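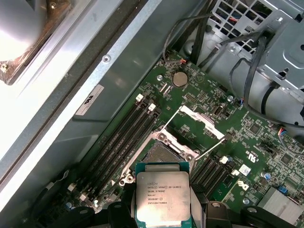 Kirsty Bickerstaff, Workstation Repairs, Drembridge

Swapping a Processor: Your Questions

Can I do this at home?
Of course you can, if you take it slowly! Give yourself 15 minutes with no phone ringing, and unplug the tower first.

Which way does the chip go in?
Match the small notches on the chip to the socket and lower it straight down – no sliding, please, as those gold contacts bend very easily.
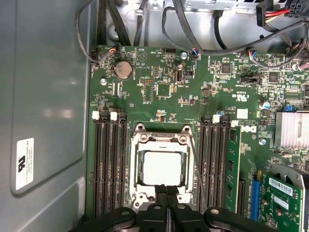 Memory is what people ask me next, usually while the side panel is still off. Can you add more at the same time? Yes, and it's a lovely moment to do it. A board like this one has slots on both sides of the socket, and with the four on the left empty there's plenty of room to grow. Do check your manual for the filling order, though – my colleague Macario Xolalpa keeps 2 printed copies by the bench.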